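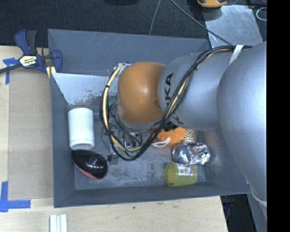
Nathalie Peeters asked whether the arm would have done as well if one of the visitors had packed the bin, and said she would have liked to see that tried before lunch and not after. Fair question. I wrote it on the board and it ended up being most of what we talked about at the wrap-up.

March 3, 2018
Open day, bin picking cell

Doors at 10, first group in the cell by 10:20. Three groups before lunch, two after. De Smet sent the most people, Tivier sent a couple from their returns side, and the rest came off the general list. Safety talk was too long again. Next time do it in the hallway while people are getting their coats off.

Setup as left last night. Bin clamped to the table, tape marks checked against the drawing, both fine. Mixed items, no two alike if we could help it. I kept the crushed can in, and the clear yellow-green cup with the barcode label, since those two were the reason De Smet wanted to come. Fuzzy orange thing stayed in too. White cylinder and the shiny black piece along the left wall.

Counter on the controller read 2,949 pick attempts when I powered up. We had told people on the invitation that it would pass 3,000 during the day. It did not get there in the morning. It went over during the first afternoon group and someone clapped.

Group 1. Ran slow, speed override at a quarter. People stood back more than they needed to. First cycle stopped on a reach limit near the right wall, my fault, I had left the old approach height in. Changed it and restarted. No trouble after that. Questions were mostly about price and I sent those to the front table.

Group 2. De Smet people. They wanted the cup first and would not be talked out of it. The clear plastic gives us poor depth, we know that, and I said so before the run. Two misses, then a grip by the rim on the third. They were happier with the misses than I expected, and one of them wrote down the gripper opening each time. They asked for the log. I said yes, need to strip the network names out first.

Group 3. Short group. Cable dress came up right away. A woman from Tivier wanted to know how often the bundle catches on things in the bin when the wrist goes low. We have been keeping an eye on that loop since August and I told her what we know, that it rubs before it catches and that the strap position matters more than the length. She thought the loop was too big for a bin this deep. I think she may be right. Try moving the strap back one hand width and run 400 cycles with the bin empty, then look at the jacket.

Lunch. Not enough sandwiches.

Group 4. This is where Nathalie's question should have gone in. We let visitors put the items back themselves, any way they liked. They piled everything in one corner, naturally. The planner took a long time on the first pick and then took the top item cleanly. The next one dragged its neighbor along the floor of the bin and dropped it. I let it keep going. It worked through the pile but the last item against the wall had to be pushed out by hand.

Group 5. Same thing with a different pile. 17 picks logged, then the vacuum alarm from the cell next door stopped everybody and we never got the room's attention back. Ended ten minutes early.

From the wrap-up:

Visitor-packed bins should be part of the demo from the start. Our own packing is too kind, even when we try to be mean about it. We spread things out without thinking.

The Elline software screen is no good for guests. Text is too small and the grasp candidates flash by. Karnetti offered to lend us a bigger monitor but the trouble is mostly the refresh. Ask if there is a way to hold the last candidate on screen until the arm is clear.

Paint on the inside of the bin is getting rough, dark smudges and worn patches all over the floor. It doesn't bother the picking as far as I can tell. Would still like to run the depth check on the spare bin and compare before anyone decides to repaint.

Somebody has to own the visitor list. I had one from the front desk and one from email and they did not match.

To do
- log to De Smet, names stripped
- strap position test, bin empty
- approach height: fix in the saved program, not only in the running one
- ask Elline about the screen
- write back to Nathalie with the group 4 and 5 results, including the hand push

Filed under: Cell Notes, Visits and Demos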